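From the Club Room: Jikdale Goes Imaginary

If you were at the club night in November you already know what I'm about to say, because I said it to pretty much everyone who came near the tea urn. The Bratdale campaign is on! After two years of talking, one abandoned attempt with the wrong rules and a very long argument over whether a river can be both a border and a road, we have a map, a set of house rules and enough painted figures to fight over it.

For those who missed it, Bratdale is our made-up corner of eighteenth-century Europe. There are three powers in it. The Duchy of Vistetti holds the south and most of the good farmland, and has an army in pale yellow coats that looks fantastic on the table and shows every speck of dust. The Republic of Galli has the coast, the money and the best artillery. Up in the hills is the Electorate of Jikdale (yes, named after the club, we couldn't help ourselves), which has terrible roads, tough light infantry and a claim to practically everything.

I've painted the first part of the Vistetti army over the fall and I am completely hooked. There are 177 foot figures finished and based, plus two squadrons of dragoons and a general whose horse came out a much better color than I had any right to expect. The wonderful thing about an imaginary country is that the uniforms are yours. I wanted green facings, so they have green facings. I wanted the grenadiers in tall brass-fronted caps, so there they are, brass and all, and when I ran short of matching drummers I gave the fourth battalion bagpipes.

The rules are our usual horse-and-musket set with a few changes. Battalions move a little faster in column than you may be used to, which gets people into contact before the pizza arrives. Skirmishers no longer block line of sight. Morale is tested at the end of a turn in one go, starting from the left of the line, and we've dropped the table of modifiers down to five. I can recite all five from memory now, and I have never been able to do that with any rule set in my life.

We tried it out with a small action at the fords above the town of Galli Minor. Each side had an allowance of 353 points, and the Republic spent far too much of theirs on guns. It was glorious for two turns. Then the Vistetti dragoons found the gap between the wood and the mill, went straight through it, and spent the rest of the afternoon chasing baggage carts while the infantry held the crossing by the skin of their teeth. The Republic's second line never left its start position. I've heard several explanations for that from the Republic's side of the table, and I enjoyed every one.

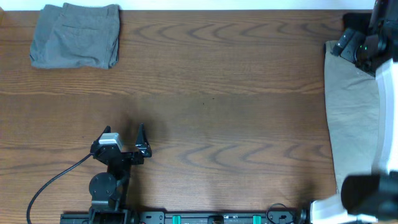
Do I need a painted army to join the campaign?

Bring whatever you have. The club has spare battalions for all three powers, and undercoated figures are welcome as long as they're based and you can tell which way they're facing. If your own collection is for some other period in the same rough century, bring that too, and we'll find it a place on the map as an allied contingent.

A few notes on the map itself. It has 161 provinces, which sounds like a lot, but plenty of them are marsh or mountain and you'll march through the same dozen again and again. Each province has a name, a supply value and a terrain type, and the terrain type tells you what sort of table to set up when two armies meet there. Hill provinces get at least three hills. Farm provinces get hedges, a village and a stream. Marsh provinces get a lot of complaints.

Campaign turns are monthly and you send in your orders by email before club night. Keep them short! "March the main army to Upper Vistetti and leave two battalions at the bridge" is perfect. If two forces end up in the same province, we play it out on the next club night, and if the players involved can't make it, others will stand in as their generals. I think that may be the best part. I've already promised to command for Galli if I'm needed, and I will do it with real effort, even against my own beautiful yellow coats.

Small forces count too. A raid on a supply depot can be done with thirty figures a side on a board the size of a card table, and we had a terrific one as a warm-up while the main game was setting up. It took forty minutes and ended with both commanders captured by each other's cavalry, so we swapped them back under a flag of truce and called it a draw.

For anyone wondering about figure scale, we're using 28mm for the big battles. Fifteens are fine for the smaller actions provided both sides match. Basing is four foot figures to a square base, two cavalry to the same, and one gun with its crew on whatever it fits on. Please don't rebase a whole army for us. We have movement trays in the second cupboard, and magnetic sheet to go in them, and most odd base sizes work perfectly well once they're on a tray.

Terrain is the area where we could use a hand. We have woods and hills to spare, but there are only two bridges between three powers and a lot of rivers, and the good village has lost a church steeple. If you have a bridge wide enough for a column of foot, or just like building things out of card and balsa, come and talk to me.

The next big game will be the siege approach at Old Bratdale, with 599 points a side and a proper earthwork running across one corner. Doors open at 6 p.m., dice at half past. Vistetti is attacking and we're two commanders short, so if you've ever wanted to lead a grenadier brigade uphill toward a great many cannon, I have just the brigade for you. The bagpipes are coming too.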